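November
Danuta Cieślak and Nikola Zieliński

3. Surface Pattern and the Reporting of Stains

3.1 Background

Residents of rental housing are commonly asked to record the condition of kitchen surfaces when they move in and again when they leave. Disputes over deposits often turn on these two records. Earlier work by the Plirkmont housing group treated the records as equally reliable across all surface types. The present section tests that assumption with respect to stone and stone-patterned countertops, where natural veining may be mistaken for damage or may hide it.

The inspection forms came from two housing providers, Casero and Clirkham. Both use the same four-page form, and both ask residents to mark stains, chips and scratches on a simple outline of the counter. In total, 600 paired forms were available. Forms completed by a letting agent on behalf of the resident were removed before coding, as were forms with no outline attached.

3.2 Surface classes

Each counter was placed in one of 4 classes: plain light, plain dark, speckled, and veined. The veined class proved the hardest to define. Marciniak's pattern scale, which the authors adopted with small changes, separates stone with broad bands from stone with thin branching lines. The second type is of greater interest for this study, as its lines are close in width and color to the marks left by tea, rust and cooking oil. 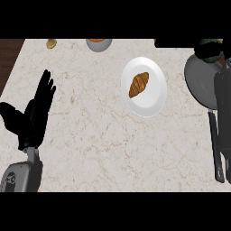
Figure 3. Pale marble countertop with thin branching veins in light brown, tan and rust tones (computer rendering).

Coding was carried out by Teresa Lis and Igor Żak, who worked separately and met only to settle differences. They agreed on surface class in 94 percent of cases. Most of the remaining cases involved speckled counters with one or two faint lines, and these were assigned to the speckled class by rule.

3.3 Findings

Residents with veined counters marked fewer stains at move-in than residents with plain light counters. At move-out the order was reversed. The difference was largest near the sink and smallest along the back edge, where few marks were recorded on any surface. Chips and scratches showed no clear relation to surface class.

Two explanations are possible. Residents may overlook small stains on a veined surface when they first arrive and notice them only after living with the counter. It is also possible that inspectors prompt residents more closely at move-out. The forms do not record who was present, and the question cannot be settled with the material at hand.

A larger set of 2,000 forms, held by Clirkham, has not yet been coded. Until that work is complete, the authors advise against using stain counts from veined counters as the only basis for a deduction.

Comments

Marjorie Hebden
Did the forms say whether the stone had been sealed? In my experience that matters more than the pattern does.

N. Zieliński
The form has no field for sealing. We have raised this with both providers.

tenant_rep
Our building still uses the old form without the outline. Would those be any use to you?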